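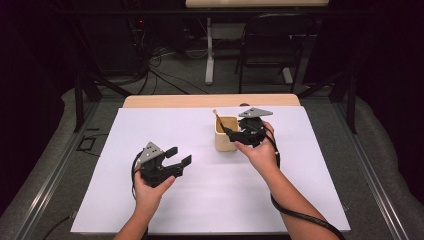 Automation arrives at a workplace one small motion at a time, and this week we get to look at those motions up close! Think of the packing room at Lurkero, our running case, where 70 people share the benches and every one of them has a private way of picking things up. Somebody now has to put that know-how into a form a machine can use. Holding a gripper in each hand, and closing one on a thin stick standing in a small square pot, is skilled work in its own right, cables and all. I love this part of the course. Watch the wrists!

Category: Work & Technology
4 min read

What changes for people
- Old tasks shrink, new ones appear (demonstrating, checking, fixing).
- Pace: who sets it now?
- Pay grades at Lurkero were rewritten in October, and the Broria plant kept its old ones. Compare the 2.

For the seminar: read the Jõgi handout, section 2, and bring one hand movement from a job you have held, written out in steps.

Search this site
Enter keywords Go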